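Sorting trays and desk tidying - your questions answered 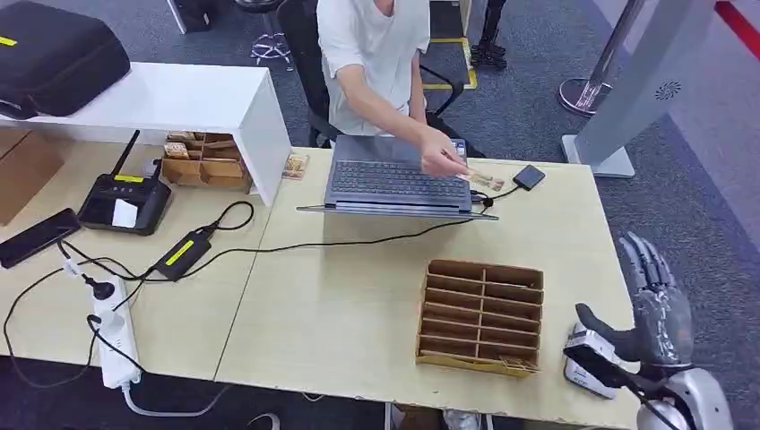
Cardboard tray on the long desk, mostly waiting to be filled.

1,371 shares | 3 comments

Since I put up my post on clearing the desk in August I've had the same handful of questions over and over, so I've put them all in one place. If yours isn't here, pop it in the comments and I'll get to it (usually on a Thursday, when I do my own sorting).

What sort of tray do you use?
Plain cardboard, open at the top, with thin cardboard partitions making rows of little compartments in two columns. I've tried the plastic Karkix ones and they're fine, but they slide about on my desk and I like being able to scribble on cardboard.

Isn't cardboard a bit flimsy?
For small flat things, no. I wouldn't load it up with batteries or a stapler! My first one lasted two years and only went in the bin when I spilt tea on it.

Where do you start?
With one corner. I always begin bottom right, one small item in one compartment, and carry on from there. It feels silly for a minute and then you get going.

What do you keep in yours?
Small paper things mainly - cards, receipts, foreign notes left over from holidays, the loyalty card from Estrella that I never remember to take with me. Anything thin that would otherwise end up under the laptop.

Do you label the compartments?
Pencil only. I used lovely printed labels once and regretted it within a week, as I kept changing my mind about what went where.

Should I clear the whole desk first?
You can, but I don't. I leave the laptop open in the middle and put the tray in front of it. If I had to pack everything away before starting I'd never start.

What about all the cables?
Ah, cables. Mine still loop across the desk and I've more or less made my peace with it. I did buy a pack of Pernurura clips and they work well along a back edge, though they aren't much help for a lead you unplug every day.

Is a raised shelf on the desk worth having?
Yes, if your desk is long enough! I'm a big fan of the white one. Big awkward things like a padded case can go on top, and you've got the space underneath as well. Do measure the height first. I nearly bought one from Istness that would have been far too low for my box files.

How often do you empty the tray?
Once a month or so, when I remember. Anything I can't explain goes in an envelope, and if I haven't looked for it by the next time round, out it goes.

Can I do this with the children's bits?
I should think so, but go for bigger compartments. Mine would be no good for anything chunkier than a pack of cards, and even that's a squeeze.

Do you sell the trays?
Sorry, no! I get asked this a lot. Try a craft shop or a packaging supplier, and check the size of the compartments before you order.

1,156 likes
Share this page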